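Un arrêt sûr qui ne l'est pas

En juillet, sur la ligne de pliage textile de Jistex, une pince a refermé ses doigts sur la manche d'une opératrice au lieu du drap qu'elle devait saisir. Aucune blessure. Le contrôleur Fehr a consigné un « contact nominal » et le cycle a continué pendant 2 secondes, jusqu'à l'appui sur l'arrêt d'urgence. Le rapport conclut à une erreur de perception. Je tiens cette conclusion pour insuffisante.

La cellule avait été validée par Trusance sur 100 cycles, avec des pièces rigides et des textiles tendus. Sur les 68 cycles rejoués après l'incident, cette fois avec du linge en tas, le seuil d'effort n'a jamais permis de distinguer un pli épais d'un poignet couvert. Le capteur fonctionnait conformément à sa fiche. La grandeur mesurée n'était simplement pas la bonne : une force de serrage ne renseigne pas sur la nature de ce qui est serré.

Tianyou Du, qui a repris l'analyse pour l'intégrateur Burnex, propose d'abaisser le seuil. La mesure réduirait la gravité d'un pincement, mais elle multiplierait les lâchers intempestifs. On sait comment cela finit en atelier : au bout d'un mois, quelqu'un remonte le paramètre pour tenir la cadence, et la modification ne figure dans aucun registre.

Le défaut se situe en amont, dans le choix des situations d'essai. Un textile souple se déforme, masque la main qui le tient et présente des bords que rien ne sépare nettement du fond.

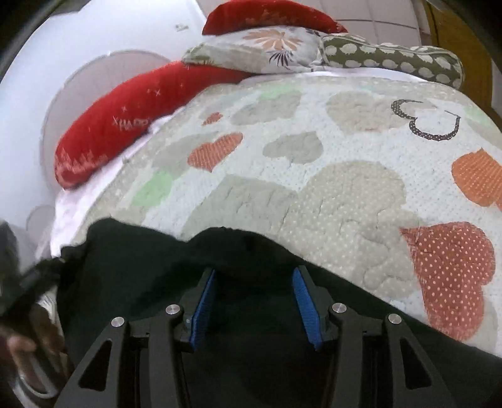
Une validation sérieuse devrait donc inclure la main humaine au contact du tissu, les étoffes sombres, les motifs chargés et les épaisseurs superposées. Elle devrait aussi imposer 2 voies de détection indépendantes, dont une au moins ne dépende ni de l'image ni de l'effort aux doigts. Une détection capacitive dans les mors me paraît une piste défendable, sous réserve d'essais avec du linge humide.

Reste la question du journal. Tant qu'un serrage sur une manche pourra être enregistré comme nominal, les statistiques d'incidents fournies par les exploitants ne devraient pas servir à justifier la suppression d'un protecteur fixe. Jistex a remis le sien en place. Burnex continue de livrer la même cellule sans protecteur.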